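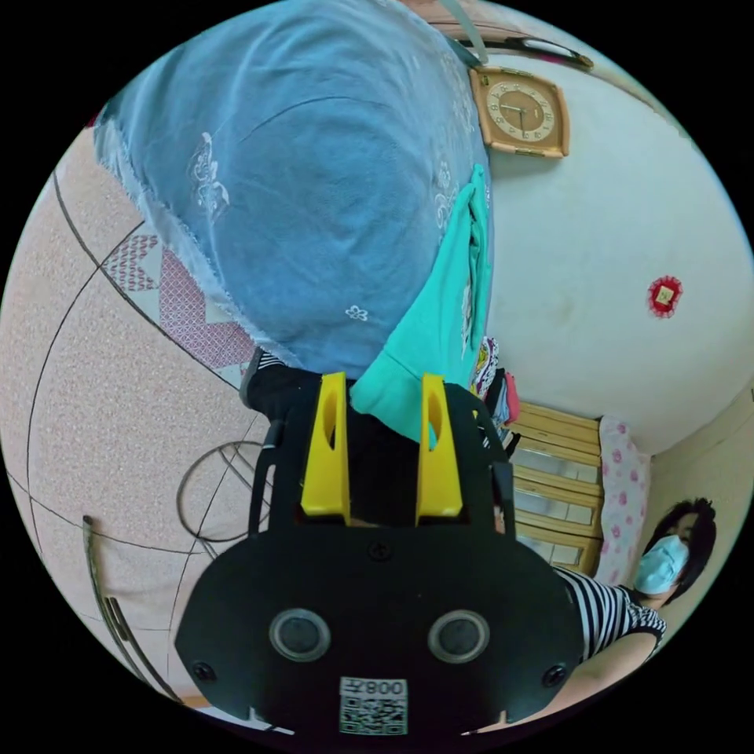
Wanted: people who hate putting laundry away (and a few who love it)

Hi, I'm Carla Aoun, and I'm writing a book about what happens to clothes after they're clean. Yes, really! Everybody has an opinion about washing, and there are whole shelves of books on what to buy and what to throw out, but I've found very little on the stretch in between, when the clean stuff sits on a chair for four days and you pick your socks out of it every morning. I want to hear about your chair.

The book is called Landry (my grandmother's spelling, from a note she taped inside a closet door, and I've never had the heart to fix it). Nondden is publishing it, and my editor there, Zuweira Kpodo, has given me until January to get the interviews done. So I'm looking for 16 people to talk to this fall.

Who I'd like to hear from: anyone 18 or older who does laundry for at least one person, and that one person can be you. I have plenty of parents of small kids signed up already, so I'd especially love people who live alone, people who share a place with roommates, and anyone who hauls everything to a laundromat and back on the bus. If you grew up with one set of rules for folding and then moved in with somebody who had another, please, please write to me. I could fill a chapter with towel arguments alone. 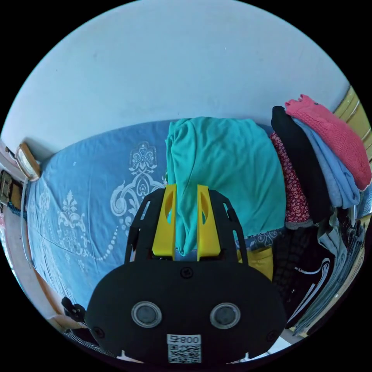 What you'd be doing: two talks with me, by phone or video, an hour or so each, a couple of weeks apart. In between you keep a short diary — a few lines each time you wash, fold, hang up or give up. Spelling doesn't matter and neither does neatness. One woman in my test round wrote hers on the backs of receipts and it was the best one I got.

You'll be paid $200, half after the first talk and the rest once the diary is in. I'll change your name in the book unless you tell me you want it left alone, and you get to read your part before it goes to Zuweira. You can drop out whenever you like and keep what you've been paid.

I'm also hiring 2 people to type up the recordings. It's part-time work from home, and the pay is $2000 each for the whole job. You need a good ear, decent headphones and some patience with me, as I interrupt people and laugh over the ends of their sentences. Experience is nice but I'd sooner see a short sample, and Yeshi Adugna will send you a practice recording if you ask for one.

To apply for either, write to me care of Nondden, put "Landry" at the top, and tell me where your clean clothes are right now. A paragraph is fine — a page is fine too!

Posted 5 Sep 2026. I'll read everything as it comes in and stop when the spots are full.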